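Notes for the Gostport talk, September. Keep it to 6 slides.

**1. Why floors**

- Thank Danica Kelmendi for the invitation.
- I run the flooring desk at Sýkora. Most of my week goes to people choosing between real stone and a stone pattern.
- Ask who has replaced a kitchen floor. Wait for hands.

**2. Pattern**

- A busy pattern hides crumbs and scuffs. A plain one shows them by lunchtime.
- Always look at a sample flat on the ground, next to the wall color you plan to keep.

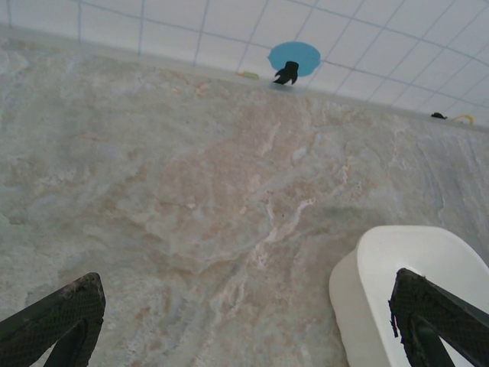
*Stone pattern against a white wall with pale blue lines.*

**3. Cost**

- The Rolterton hallway came to $2,332 with labor. The owner had planned on 2,000.
- The difference was leveling. Get the subfloor checked before you order anything.
- Some 70 percent of the complaints I handle start with the subfloor. Pause here.

**4. Color**

- Gray with beige in it sits well beside both warm and cool paint. Pure gray can look blue in a north-facing room.
- Memunham story: three samples, two weeks of arguing, and they picked the first one. Skip if short on time.

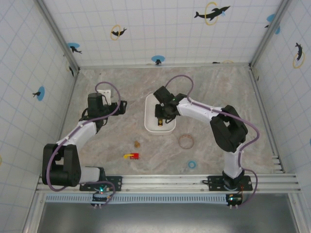 *Mottled gray-beige marble pattern, white walls on three sides.*

**5. Care**

- Damp mop, mild soap. No wax.
- Felt pads under chair legs.

**6. Questions**

- Someone will ask about heated floors. Refer them to the handout.
- Sample boxes go back in the van by 4:30.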